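The Class That Starts With Breakfast

Rania Kettani used to write news briefs for a living. Now she teaches evening English in Otbridge, and she says the two jobs have more in common than people think: get to the point, use short words, and never assume the reader already knows what you know.

Her course, Dostilura, began with 12 students in a borrowed library room. This October it has 101 on the list, and what a list it is! Bakers, grandmothers, a retired ship's engineer, two brothers who argue about grammar all the way home on the bus.

The first lesson is always breakfast. Students say what they ate, how they made it and who they ate it with, and by the end of the hour they have used the past tense a few dozen times without opening a textbook.

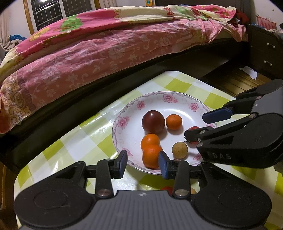 Page last updated: October, 2:12 p.m.

Anas Abdelaziz came to the class from Mahama with, he says, "a lot of English in my ears and very little in my mouth." Two years later he helps run the Drarance evenings, where students and neighbors of every faith sit down to trade stories over soup. I went to one and stayed until the chairs were being stacked.

"I was so afraid of making mistakes," he told me. "Then Rania made me read my mistakes out loud, and everyone clapped."

Those stories are turning into a book. Kettani has asked each student for 1,000 words on any subject they like, and the drafts I read were wonderful – a wedding in the rain, a lost goat, a first day at work in the wrong shoes. Abdelaziz is writing about his father's radio. He has finished the opening three times and still wants another go at it.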